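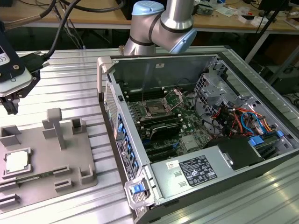 Messina, January

Automation Cells, handout for unit 4. Notes by Lovisa Haugen, corrections to me please.

Product under review: the Stument bench cell, sold as a kit for PC assembly and rework. Guido Barbieri's group wants a yes/no from us by Sunday. Read before lab.

What the kit is: arm, gripper, slotted table, parts tray, software seat for Deva (their sequencing tool). Tower goes on its side, panel off, board facing up. Parts wait in the tray on the left. Memory module in its slot, processor in the square pocket. Job is processor first, then memory.

Quoted price covers 31 training hours. Spare fingers extra. Ask why.
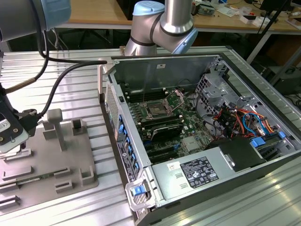 4.2 Things to check on the offer

- Socket access. Bracket and lever are up in this shot. Who opens it, operator or arm? The offer dosen't say.
- Drive cage and that bundle of red, orange, yellow cables. Stands higher than the board. Work out your approach path on paper first.
- Tray. Fits one layout. New board = new tray? Polevard quotes 29 days for a custom one, too long imo.
- Cycle claim: 33 processors an hour. No mention of memory in that figure. Dela Nyarko is asking them.
- Service life of gripper fingers, 1,000 cycles then inspect. Inspect for what.

Osvaldo's point from last week: seating force. A processor drops in, memory has to be pushed. Same gripper, very diferent job. Look for the force limit in the spec sheet, table 3, and write it down with units. 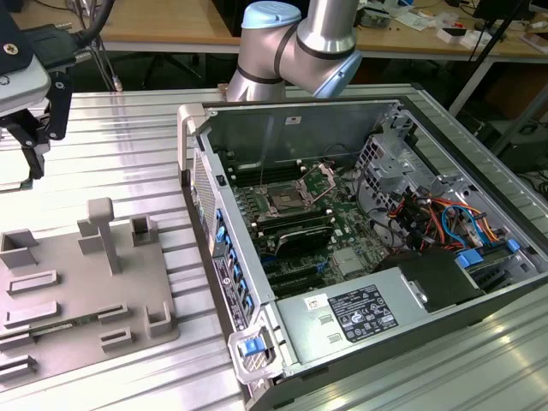 Page 3

Compare against the manual bench. Same tower, same parts, cover still across the board below the socket. Don't remove it for the comparison, the offer assumes it stays on.

To hand in: one page, your recomendation, two risks, one question for the vendor. Cosimo Zuccaro collects at the start of lab, 9 am. Names on both sides.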